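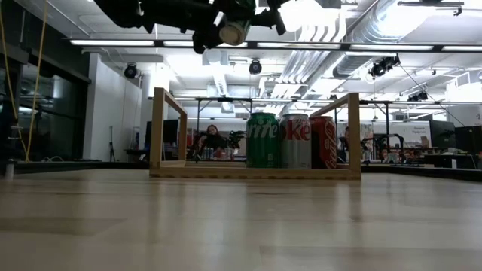 Le casier ouvert sur le devant, avec trois canettes : un Sprite et deux Coca.

Atelier bois : un casier pour la buvette

Chers amis, chères amies de Midine, vous êtes plusieurs à m'avoir demandé, à la sortie de la fête de juillet, ce que devenaient les tasseaux rangés au fond de l'atelier. Eh bien, ils ont trouvé leur emploi ! Nous en faisons des casiers à boissons, et celui que vous voyez en tête de cette page porte le numéro 6 d'une petite série qui devrait, si tout va bien, en compter 10 avant la rentrée.

L'idée est partie d'une conversation toute bête au comptoir. À chaque fête, les canettes finissent éparpillées sur les tables, on cherche le Sprite derrière les Coca, quelqu'un en renverse une, et l'on passe la fin de soirée à éponger (je parle en connaissance de cause, ayant tenu l'éponge deux années de suite). Kgomotso Venter, qui n'aime rien tant que de repartir de l'atelier avec de la sciure plein les manches, a dessiné le soir même un cadre tout simple, en bois clair de section carrée : une traverse en bas, des montants droits, des traverses hautes sur les côtés, et rien du tout entre les deux montants de devant, pour que la main passe facilement quand on sert.

On m'a fait remarquer que le cadre paraissait bien grand pour trois canettes. C'est vrai, et c'est voulu, car il faudra y loger aussi les jus de fruits et, les jours de grosse chaleur, les bouteilles d'eau des enfants. Kgomotso préfère trop de place à pas assez, et je dois dire qu'après avoir vu la buvette de Prosside l'an dernier, je lui donne entièrement raison.

Reste la question de la finition, sur laquelle nous avons longuement bavardé sans nous mettre d'accord. Les uns voudraient une huile incolore, les autres rêvent d'un joli vert, et moi je les laisserais volontiers tels quels, parce que j'aime beaucoup la couleur du bois brut. Si vous avez un avis, ou mieux encore un fond de pot qui dort dans votre garage, passez donc nous voir ! Nous cherchons aussi du papier de verre à grain fin et quelques serre-joints, les nôtres ayant beaucoup voyagé ces derniers temps. S'il y en a un chez vous qui porte une étiquette « Magagula », il est à nous, et nous le reprendrons avec le sourire.

Les casiers serviront pour la première fois le 15 août, au goûter de la cour Fonedgate, où nous attendons 200 personnes (nous étions 111 l'été dernier, et c'était déjà une belle tablée). Venez un peu avant si vous le pouvez, il y aura des tables à porter et des boissons à ranger, et l'on discute toujours mieux les bras occupés. Pour les gâteaux, la liste est affichée à la porte de l'atelier. Il manque encore du salé.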